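5.3 Failures after apparent grasp success

The failures in Section 5.2 were easy to detect. The gripper closed on nothing, the finger position reached its lower limit, and the controller called a retry. The failures in this section are of a different kind. The gripper closed on the object, the grasp check passed, and the fault appeared only when the arm began to move. We treat them separately because the retry logic did not cover them, and because two of them ended with an arm in protective stop while still holding a loaded strap.

The task is bag removal. A bag with soft handles hangs from a hook, and the two-arm cell must take hold of a handle, lift it clear of the hook, and place the bag on the work surface. The policy was trained on 1802 demonstrations and run for 322 evaluation trials. Both arms use the Fladar wrist, and the motion layer is Clovis in its default configuration, except for the torque threshold discussed below.

Of the 322 trials, 201 ended with the bag on the surface and no operator action. In the remaining trials, the most common fault was what we call a bunched grasp. A flat strap is thin compared with the opening of the fingers, and in the demonstrations the operators took it across its width, with a single layer between the fingertips. The policy often approached along the strap instead. The fingers then pushed the webbing ahead of them until it folded, and closed on several layers at once.

A bunched grasp passes the grasp check for a simple reason. The check compares the final finger position with a lower limit and the motor current with a fixed threshold. Folded webbing keeps the fingers apart and gives a firm current reading, so by both measures it looks better than a correct grasp. The trouble starts during the lift. The layers slide over each other, the current drops for a short time, and the controller responds by closing further. If the layers settle, the lift goes on. If they do not, one fold is pulled out of the grip and the length of free strap changes with no change in the finger reading. The planner still assumes the old length, and the arm stops short of the height needed to clear the hook.

The second arm made this worse. It is meant to hold still near the hook until the handle is free, then move in to support the bag. The trigger for that move is the height of the first gripper, not the state of the handle. When the strap slipped, the first arm reached its trigger height while the bag was still hooked, and the second arm advanced into a space that should have been clear. On two occasions it touched the loaded strap. The torque limit tripped, both arms stopped, and the brakes held them in place. Releasing a gripper in that state drops the load without warning, and the operator must reach between the arms to prevent this. We consider this a safety matter and not only a loss of throughput.

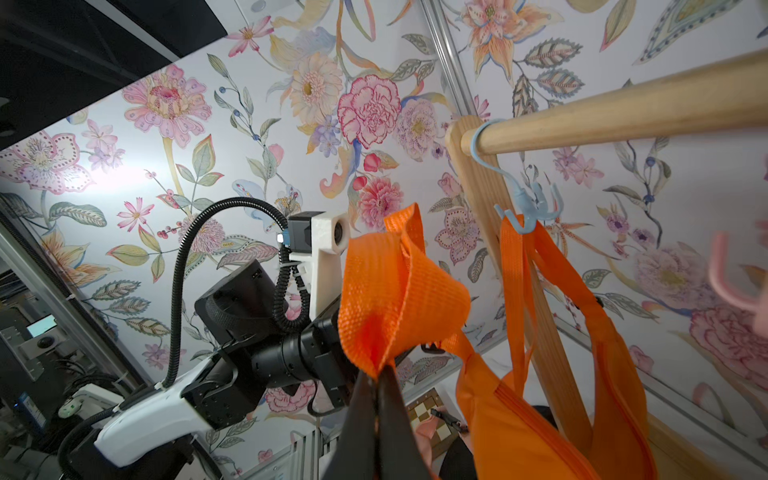 Figure 7. Wrist camera view of a folded strap held between the fingers, with the second arm alongside and the bag on its hanger.

Loan Lý objected, on reading a draft of this section, that the trigger height was a distraction and that the real fault was a grasp check with no notion of thickness; with an upper limit on finger position, she argued, most of the bunched grasps would have been rejected before the lift began. We agree in part. An upper limit was added on 2021-03-10 and it does reject thick folds. It does not reject a strap folded once, which falls within the spread of correct grasps on padded handles, and it cannot see a fold that forms after the check has run.

Two further changes were made. First, the second arm now waits for a drop in the load estimated at the first wrist – the sign that the bag has left the hook and swung free – before it moves. A fixed timeout returns both arms to a safe pose if no such drop is seen. Second, the recovery procedure was rewritten. After a protective stop the operator supports the bag from outside the cell with a Halvorsen pole, confirms that the strap is slack, and only then opens the gripper from the pendant. Reaching between the arms is no longer permitted under any condition.

The load estimate is noisy with light bags, and an empty bag may not produce a drop large enough to register. In that case the timeout ends the trial, which we count as a failure.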